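December, bench notes, storage corner

Started at 4, which was optimistic. The plan was to get the white shelving unit into a state where Gunhild Stougaard could find things without ringing me. She rang me twice while I was doing it.

Rules agreed with Brynhildur over lunch, written down so neither of us can remember them differently:

- toys live in woven baskets, one layer, no heaping
- fabric things get a spot of their own and stay out of the baskets
- white objects do not go on white surfaces (see below, already broken)

Baskets first. I'd wanted the grey plastic crates from Widen, but they come in packs of 50 and we have one corner. The woven ones look more respectable anyway, and they have a cutout handle in the short end that you can get your fingers into if you have the fingers of a child.

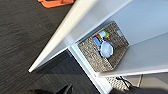 *Upper shelf, toy basket. Second basket on the level below, strap still to be dealt with.*

The toys only fill part of the floor of the basket, and I'm leaving it like that. Last time we had spare room in a basket it was full of batteries and somebody's gloves by the end of the week. I have put a label on my list of labels to make.

The strap I keep meaning to tuck in. A black strap hanging across a basket is exactly the sort of thing that gets caught on a sleeve, and then we're all on our knees looking for a small orange something under the unit. The floor is dark grey wood grain and hides small things very well, though orange ought to stand a chance.

Tea. Brynhildur Thorlacius came by to say the inventory number for the baskets is 702 and not whatever I had written. I had written nothing, so we were both partly right.

Then fabric. The maroon piece with the striped trim has been listed in the Plevix sheet as "bag", "cloth" and, in one row, "festive". I've changed all three to "maroon, striped" and will let the next person fight about it.
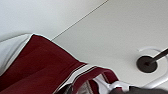

*2 min read (Trota notes thinks so, anyway)*

Folding remains a matter of opinion. Gunhild folds in thirds, I fold until it stops resisting. Dark red on a pale surface is at least easy to find again, and I'd happily have everything in this corner in that colour if the budget were mine. The stripes give you an edge to line up with when you're tired. I tried to square it to the seam and gave up at the 5 degree stage, by eye, no instruments.

Which leaves the white things. There's a fluted one, like a bit of column off a very small bank, and a squat angular one with a notch in the top. Both are matt white, and they're sitting either side of the seam against white panels, in breach of rule three. I walked past them to fetch the tape and then walked past them again to put it back.
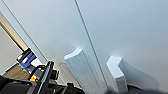 Brynhildur suggests a strip of coloured card behind them. I suggest a different shelf. We have agreed to ask Gunhild, who will suggest the Szabó cabinet, which doesn't lock and smells of varnish.

Still to do:

- tuck in the strap
- labels, including the label for the label box
- fix the basket number in the sheet
- card or shelf for the white ones, whichever turns up first
- take the tape measure back upstairs before it's missed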